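Kettani Drama Series Begins Broadcast in Mekville

The Kettani Television drama series The Salt Road has gone on the air in Mekville. Regional broadcaster Mekville One airs the series on weeknights at 9 p.m., with subtitles. 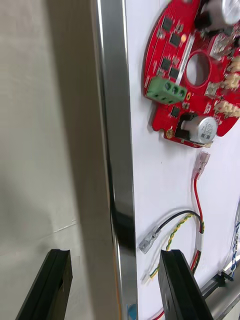

The agreement also covers the family comedy Brerley, which will follow in July. Together the two titles account for 50 episodes. Viewers in Muvulbridge will receive both programs through the local cable service, which reaches 240 towns.
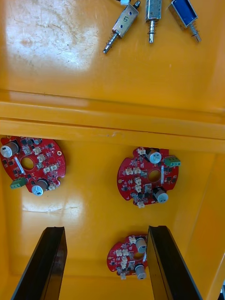 Will the episodes be repeated?
Each week's episodes will be shown again on Saturday afternoon.

Kettani Television is in discussions with two further broadcasters regarding next year's schedule.

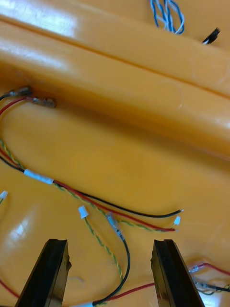 Blue and white wires on an orange-yellow plastic surface.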